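Starkar Opens Orders for the Listham 4 Smartphone

Listham 4 brings a flat 48-megapixel camera and longer software support to the company's mid-priced line

GROLTUSLEY -- Starkar today announced the Listham 4, the newest model in its line of mid-priced smartphones. Orders open in September through the company's website and at participating stores.
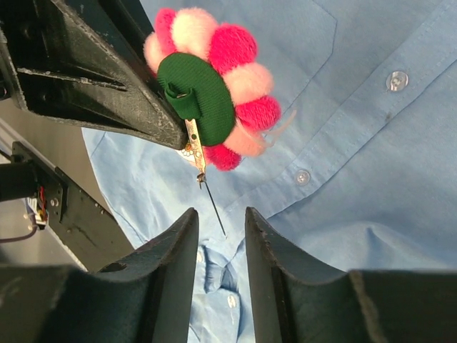
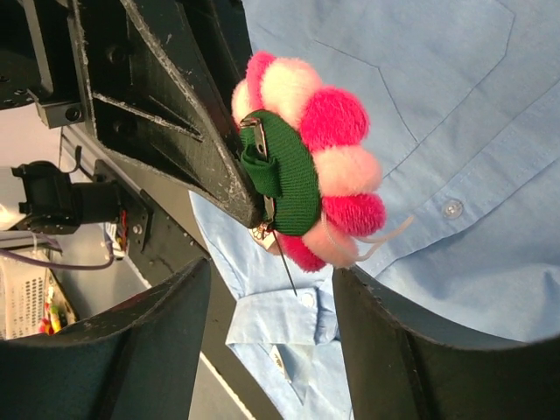
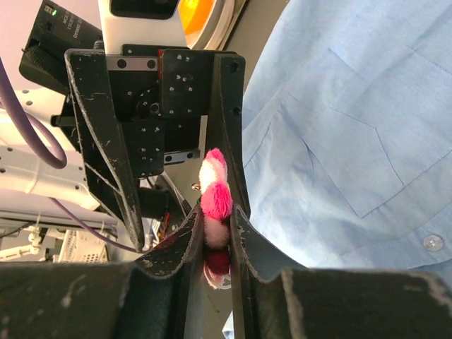
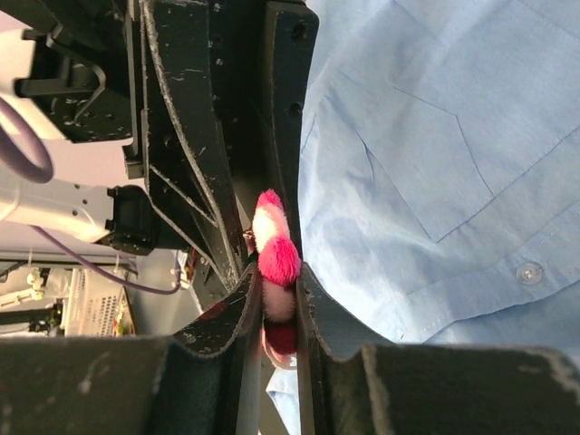 The Listham 4 replaces last year's model at the same price. It keeps the metal frame and the side-mounted fingerprint reader of the earlier phone and adds a brighter display, a larger battery and a new main camera. The camera housing now sits level with the back panel, a change customers had requested in the company's yearly owner survey.

The display reaches a peak brightness of 2,000 nits and adjusts its refresh rate to suit the content on screen. A reading mode, previously offered only on the company's larger phones, lowers the rate further when text is shown and can be switched on for individual apps.

The 48-megapixel main camera uses a wider lens opening than its predecessor and includes optical stabilization. Night shots are processed on the phone, and owners may choose to keep the unprocessed file next to the finished one. Video recording has been extended to allow longer clips at the highest quality setting.

Power comes from a processor supplied by Degefa, which has also provided the wireless components. The two companies worked together on the phone's standby behavior, and Starkar states that idle battery use is lower than on the previous model. The charger is sold separately -- owners of any earlier Listham phone may continue to use the one they have.

Starkar will provide four years of system updates and security patches for the Listham 4. The same schedule will apply to the previous model, whose owners will receive a notice on their phones when the first update is ready.

Repairs will be handled at 228 service points, including some 48 that will offer battery replacement while the customer waits. Screens, batteries and charging ports may also be ordered as spare parts, with printed instructions.

The Listham 4 will be sold in black, gray and pale green, with two storage options. The pale green version will be available only from the company's website during the first month of sales.

About Starkar

Starkar designs and sells smartphones, earphones and charging accessories. The company is based in Groltusley, where it also operates its main repair center. Press materials and review units may be requested through the media section of the company's website.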